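Packing a lunch box with two hand grippers, how many demos before we train?
Posted in School and Club Robotics

I'm with the Puvotgate student robotics club. Our project this year is lunch packing: the arms should move a small dish of food into an open lunch box and close the lid. We record the demos by hand with a pair of grippers and train on those. The showcase is in January.

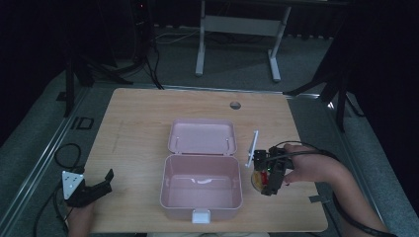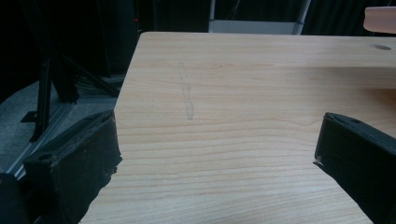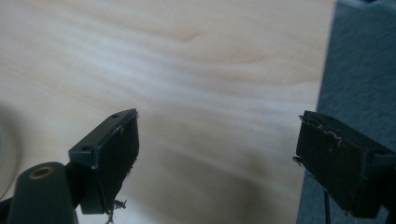

The lunch box is the pink one in the first picture.

How many demos should we have before the first training run?

Start with 100 good ones of a single step, such as dish into box, and train on that before you record the lid. Our first run at Susberg used fewer and the arm kept stopping short of the box.

To add to my post, we have 27 demos so far, all done by two people. The lid is the part that goes wrong most. We also see different results depending on who was recording, and I don't know if we should throw some out.

Graziella Testa
I coach the Susberg team and we did a similar task last year. Keep both people, but agree on the order of moves first. Ours was left hand steadies the box, right hand brings the dish, right hand lets go, both hands back to the start. Throw out any demo where someone paused to think or dropped the dish. Move the box a little between demos or the policy will only learn one spot.

Check your finger pads too. Worn tape changes the grip from one session to the next. We put new tape on all 4 fingers before each session and wrote it in the log.

For the lid, record it as its own task, starting with the dish already in the box. Join the two later.

Grasus
You need way more than 100. I read about a group that used roughly 3,000.

Palumbo
3,000 is a lot for a club and I don't think it's needed for one box on one table. We got a usable result with far fewer, but our lid was a loose one with no latch, so that part was easier. If the latch gives you trouble, ask the showcase organizers if closing the lid without latching it counts. Ours allowed it.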